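白色台面泛黄与杯印的清洁步骤

适用范围:家用及办公室白色哑光或半光台面,包括三聚氰胺饰面板、喷漆板和实心人造石。天然大理石及上蜡木质台面不适用,处理方法另文说明。

更新日期:2020年9月18日

一、判断污渍类型

清洁前先确定污渍属于哪一类,不同类型使用的清洁剂不能混用。

色素沉积:茶、咖啡、酱油、咖喱留下的有色痕迹,边缘清晰,多呈环形,手摸无凸起。
油膜:表面发暗,侧光下可见不均匀反光,滴水后水珠散开不规则。
水垢:灰白色薄层,指甲刮过有粉感,多见于水槽周边和水壶底座附近。
整体泛黄:面积大,无明显边界,遮挡处与暴露处有色差。属于材料老化,清洁只能去除附着部分,老化部分无法恢复。

区分油膜和泛黄时,用无水酒精棉片在角落擦一小块,十秒后棉片发黄而台面变白,为油膜;棉片基本无色,为老化。喷漆板不做酒精测试,改用稀释的中性洗涤剂。

二、材料与工具

中性洗涤剂(pH 6 至 8)
小苏打
柠檬酸粉(食品级)
超细纤维布三块,分别用于湿擦、过水、擦干
软毛刷一把,不使用钢丝球和绿色百洁布
喷壶一个,容量 200 毫升以上
丁腈手套

成品清洁剂方面,本站测试过 Hotberg 的台面喷剂和 Dura 的去渍膏。前者对油膜有效,对色素沉积作用有限;后者含细磨料,半光面用后会出现轻微光泽差异,只建议在哑光面上局部使用。

三、操作步骤

1. 清空台面,用干布除去碎屑和浮灰。颗粒物未清除即湿擦,会在表面产生细划痕。

2. 配制洗涤液:温水 200 毫升,加中性洗涤剂两滴。水温不超过 43 ℃。水温过高时,三聚氰胺板封边处的热熔胶可能软化。

3. 喷湿抹布,不直接喷台面。从远端向近端单向擦拭,每擦一行翻折一次布面。板材接缝和封边处不得积液。

4. 检查残留污渍。油膜未除净的,重复第3步一次;色素沉积进入第4节;水垢进入第5节。

5. 用清水布过水两遍,立即擦干。

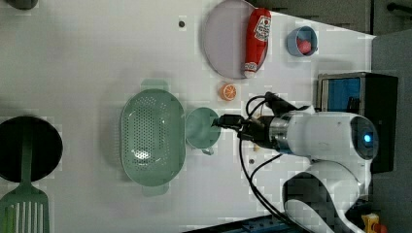
四、色素沉积的处理

取小苏打两份、水一份,调成不流动的糊状,覆盖在污渍上,厚度约两毫米。覆盖保鲜膜,静置 60 分钟。揭膜后用湿布轻轻带走糊体,不要来回研磨,再按第3节第5步过水擦干。

一次处理后颜色变浅但未消失的,间隔一天再做一次。同一位置连续处理不宜超过三次。仍有残留时,说明色素已进入表层微孔,人造石可考虑打磨,饰面板只能接受现状或更换。

含氯漂白剂不推荐使用。短期内效果明显,但会加快饰面层变黄,并腐蚀附近的金属件。

五、水垢的处理

柠檬酸粉 6 克溶于 200 毫升水。将纸巾浸湿后拧至不滴水,敷在水垢上,五分钟后揭去,用软毛刷沿一个方向轻刷,随后过水。人造石若含碳酸钙填料,敷的时间减半,并先在不显眼处试验。

柠檬酸与小苏打不要同时使用,两者中和后清洁能力基本丧失。柠檬酸与含氯产品不得混合,会释放有毒气体。

六、常见问题

擦后出现白雾:通常为洗涤剂残留。用清水再过一遍,换干布擦干。仍有白雾的,检查是否使用过含磨料的产品。

局部发黏:多为胶带或防滑垫的残胶。用植物油浸润十分钟,刮板清除,再以洗涤液去油。不要使用丙酮。

封边处发黑:缝隙内积有油污和水分。用棉签蘸洗涤液清理,晾干后以透明中性硅酮胶补缝。Prament 的小支装胶嘴较细,适合一毫米左右的缝隙。

圆形白印:热杯底造成。轻度的可在数日内自行减退,重度的属于表层损伤,清洁无效。

七、日常维护

每日用拧干的湿布擦一遍,再用干布收水。有色液体洒落后应及时吸干,先按压吸取,再擦拭。杯具、锅具下加垫,硅胶垫每周移开清洗一次,垫下长期闷水会形成色差圈。靠窗的台面在 5 月以后注意遮光。

抹布与餐具用布分开,洗涤时不加柔顺剂。柔顺剂会在纤维表面形成涂层,降低吸水性,并在台面上留下膜状痕迹。

相关页面:人造石台面打磨与抛光;Bühler 刮板刀片更换方法;三聚氰胺板封边修补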